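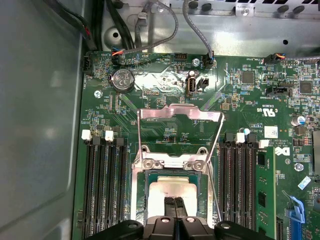 Wrist camera view, gripper over the CPU socket, retention bracket open.

Parallel fingers or suction for lifting processors out of desktop boards?

Posted by Omprakash Dixit

I am comparing end tools for a bench cell that strips memory and processors from old office machines. The boards stay in the chassis. The arm is a Venness six-axis with a wrist camera, and the controller is the one supplied with it. The board in the photo is a Dell with memory slots on both sides of the socket, so side clearance for the fingers is poor once a module is fitted.

Two tools are on trial. The first is the two-finger gripper shown, with plain black fingers. The second is a Gernodetti suction tool with a single 20 mm cup. Both go on the same quick-change plate.

With the fingers I have to grip the processor by the edge of its substrate. The heat spreader is slightly inset, so there is not much to hold. If the approach is more than a little off in rotation, one finger touches first and the part shifts in the socket. With suction the lift is clean when the spreader is clean, but old thermal paste breaks the seal. I logged 50 lifts with each tool. Suction failed 7 times, all on parts with paste residue. The fingers failed more often, and the causes were mixed.

A further problem is the view. With the tool down at the socket, the gripper body covers part of the processor, and I lose the lower corners for the final alignment. Is it better to fix this with a second camera, or to align from higher up and go down blind?

Controller firmware is 719 if that matters. I have not updated since June.

Sigrún Bech

Use suction for the processor and keep the fingers for the memory. They are different jobs and one tool will be a compromise on both. Wipe the spreader before the lift. A separate wiping station is not needed, a pad on a short holder at the tool rack will do.

On the cup: a bellows cup takes up small tilt errors, but it also lets the part swing when the arm accelerates. For a straight vertical pull I would fit a flat cup with a soft lip and set a slow first 5 mm. Check the vacuum reading before you move up. If it has not reached the threshold, retreat and try once more at a small offset, then flag the board.

For the view, align from above. Take one picture at a fixed stand-off where the whole retention bracket is visible, fit the socket outline, and do the last part of the move on position alone. The board is screwed down, so nothing should move between the picture and the contact. What you need is a good hand-eye calibration. Repeat it after every change of wrist bracket, and test it at the working height as well as at the stand-off.

A second camera on a fixed post is useful for checking that the part has left the socket. I would not use it for alignment.

Huw Foulkes

suction. we had the same trouble with fingers and gave up on them

Barnabás Csonka

I disagree in part with Sigrún. If the fingers have force control you can use first contact to find the edge, back off and re-centre. It costs a few seconds per part. It depends on how coarse the force reading is on your gripper, which you do not say. Ours is an Amano and the lowest setting is still too strong for a bare substrate edge, so we put thin silicone pads on the fingertips.

Also watch the open bracket. It stands up when released and it is easy to clip on the way out if the path is planned from the socket only. Add it to the collision model as a box, with margin, and leave vertically until you are clear of its top edge.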